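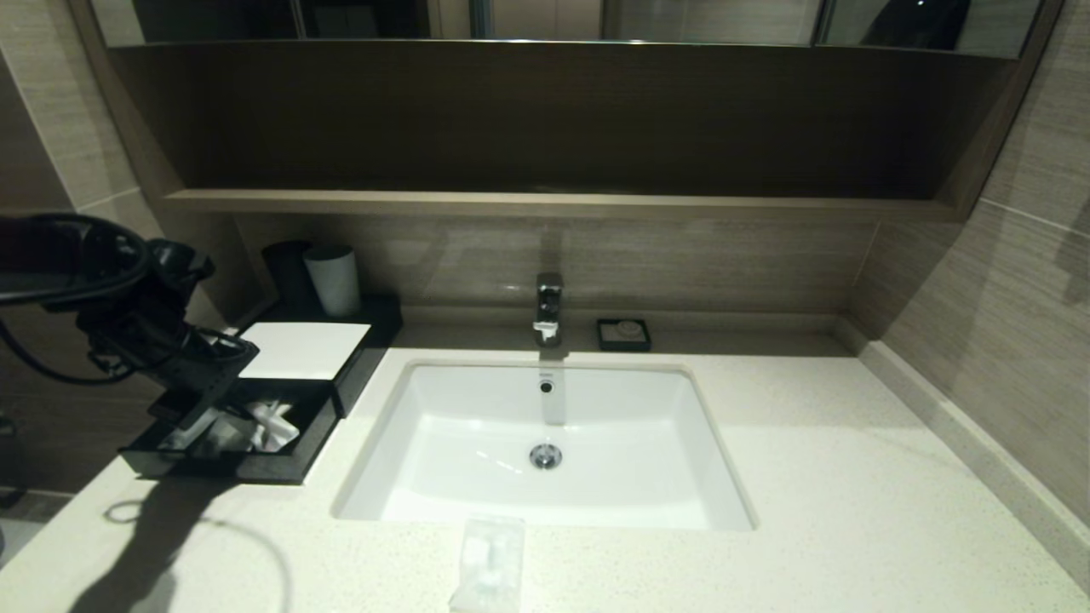
The basin end of a Gresbridge bathroom: cups and card on the tray, packets in the box, dryer to the left.

Home Rooms Bathrooms Our Story Getting Here Contact

About Gresbridge

Most hotels will tell you they are passionate about your stay. We doubt it, and we doubt you believe it when you read it. Gresbridge is a small hotel in Drinport with bathrooms that we have spent a lot of time and money on, partly from good sense and partly from having got them wrong the first time.

Kendra Penner bought the building after years of travelling for work and staying in other people's hotels. She had a low opinion of most of them. Her complaint was nearly always the bathroom: nowhere to put a wash bag, a dryer wired to a wall two rooms away, and a basket of little bottles that took up the only dry spot by the basin. A hotel that can't manage a shelf, she used to say, shouldn't be trusted with a breakfast.

What we put by the basin, and why there isn't more

We have been offered all sorts over the years. Bath salts in a cork-topped jar. A loofah with our name on it. A supplier called Zorbridge once sent us 102 samples in a crate and we kept two. The rest were scented, and we have yet to meet the guest who chose a hotel for its fig and vetiver.

So there's a black tray with a couple of cups on it, one black and one white, and a card. The wrapped bits and pieces go in a low open box where you can see what you've got without rummaging. Housekeeping put the tray at the back against the tiles, so that the rest of the counter is yours.

The counter has a speckled top, which we were talked into and were suspicious of. It has turned out well enough. The basin is set underneath it, so there's only a thin rim to scrub round, and that alone won over the people who do the cleaning. We went for a wide mirror as well. Two people can use it at once if they are on speaking terms.

The joinery

The wood-toned panels and the ledge below the mirror were designed with Forsberg, a joiner's shop on the other side of Drinport. We asked for something plain and they argued for the dark grain in the middle with lighter sides. We still aren't sure who was right. Guests seem to like it, though guests are polite.

What we don't claim

We haven't won anything. We are not a "retreat" and you will not be "pampered". If you want a spa there are better places down the coast, and the desk will give you their numbers. We get full in August and the car park is tight whatever the booking sites say.

If something in your room isn't right, ring the desk and tell us while you're here. A review three weeks later is no use to you and not much to us.

Page last updated June 15, 2026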